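Household Storage and Upkeep, Unit 4
Handout: Metal bins, and whether repainting them is worth the bother
Tutor: Wenche Lunde

Read before the practical. Bring gloves.

1. What the sellers claim
Most catalogues call a painted steel bin "maintenance free". I'd treat that with suspicion. Paint keeps damp off the metal for as long as it stays whole, and a bin is a thing people drop other things into. The Nordin leaflet in your pack promises a lifetime finish and gives no word on whose lifetime.

2. Where the wear goes
Leif Fagerlund's notes from the Skakow store list 19 bins looked at in January. He blames poor paint. I am less sure. His own notes put most of the damage low on the sloping sides, where you would expect contents to slide and rub, and he never says what was kept in them. Read his table with that in mind.

3. Chips and rust
A chip showing clean grey metal can wait. Reddish-brown marks can't, or not for long. Look at the lower part of a slope first and don't be reassured by sound paint higher up.
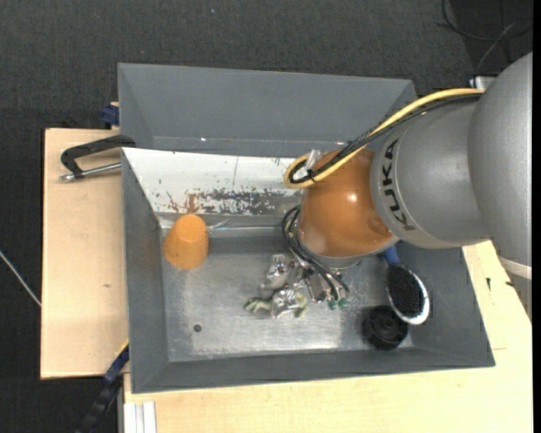

4. Touching up
Brush off anything flaky. Rub back to firm paint with 600 grit (the Folska sheet says finer, I have never seen the difference). Wipe, let it dry, prime the bare patch, then paint. Two thin coats. Painting straight over rust is popular and a waste of an afternoon.

5. Liners
Often suggested as the cure. A loose liner may trap damp against the wall, so lift it out now and then and look. The case for liners in Fagerlund's notes rests on a single bin.

For next time: find one worn bin at home or at work and write half a page on whether you would repaint it, line it or leave it alone. "It looks shabby" will not do as a reason.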